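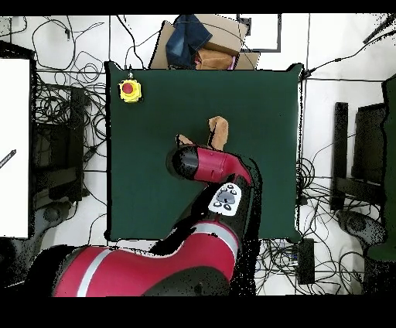
Singers wanted for the Clelamo Community Choir

We're starting our autumn season and we'd love some new voices, especially tenors and basses (but altos and sopranos, please come too!). There's no audition and you don't need to read music. If you can hold a tune in the car, you'll fit right in.

We rehearse for 2 hours once a week in the Bandden hall, with a proper tea break in the middle and usually a slice or two of something home-baked. Repertoire this term runs from sea shanties to a gorgeous three-part lullaby that had half the altos in tears last year, plus a few old favourites we can't seem to leave alone.

There are 40 of us at the moment, aged from 19 to well past retirement. The term fee is $175, or you can pay in three instalments. Your first two rehearsals are free, so come and have a sing before you decide.

Parking is behind the hall, off Georgiou Street. Bring a water bottle and a pencil. Under-18s are welcome with a parent who sings too.

To put your name down, ring or email the choir desk by the end of January.

© Clelamo Community Choir, Clevgate | Contact us | Page updated 2021-01-18 | Back to top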